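Section 4: Running the Tabletop Demo for Visitors

This section takes you from an idle arm to a full open-day run at the round table. It assumes you have finished Section 3 (mounting and network) and that the Vollitz controller starts up with no faults. Set aside an hour the first time through. After that you'll be quicker, and it gets to be really good fun — kids especially will stand at the rope for ages if you let them pick the next object!

4.1 Before the doors open

1. Wipe the tabletop with a dry cloth. Crumbs and fingerprints confuse the wrist camera more than you'd think.

2. Turn on the table lights and leave them on for the whole session. If you change the lighting, run the camera check again from the Clutska menu.

3. Check that the emergency stop is within your own reach from where you plan to stand. Press it, confirm that the arm will not move, then twist to release.

4. Move the arm by hand through one slow circle and watch the cables. They need enough slack to follow the wrist without pulling on the plug.

CAUTION: Do not tape the cables flat to the arm. Ratih Khoo's team tried this in April and bent two connectors in one afternoon.

5. Set the speed limit to 109 on the Motion page. The factory value of 800 is meant for closed cells and must never be used with guests in the room.

4.2 Placing the objects

6. Choose a few light things with different shapes and feels. Plastic cups and a work glove make a great mix, as the cups are stiff and like to roll while the glove is soft and never lands the same way twice.

7. Lay the cups on their sides, near each other, with their bases turned the same way. Put the glove down a little apart from them.

8. Bring the gripper down over the table and open the wrist view on the big screen so everyone can follow along.

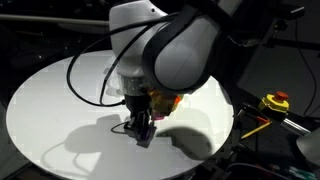
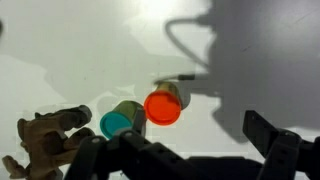

Figure 4-2. Arm and gripper at the round table (first picture); wrist view with cups and glove (second picture).

NOTE: Shadows from the arm and cable will show up in the wrist view. The software handles them well once the camera check has passed.

4.3 Starting the run

9. Enter the guest code, 3581, and select Leclerc Pick Routine. The guest code locks every page except Start, Pause and Home.

10. Tell your visitors which object you're asking for, then press Start. Give them a moment to guess which way the gripper will turn. They love this part!

11. If a cup slips or rolls, press Pause and let the arm settle before you reach in. A missed pick is a good time for questions, so don't rush to reset.

12. Swap the objects every few runs and let someone from the crowd decide the new layout. Hand placement is for staff only, with the arm at Home.

CAUTION: Keep guests behind the rope whenever the arm has power, including while it is paused.

4.4 Closing down

13. Press Home, wait for the tone, and switch off the controller.

14. Write any faults in the Grornerlow log. Saulius Kalniņš reads it every Thursday and will call you back about anything marked urgent.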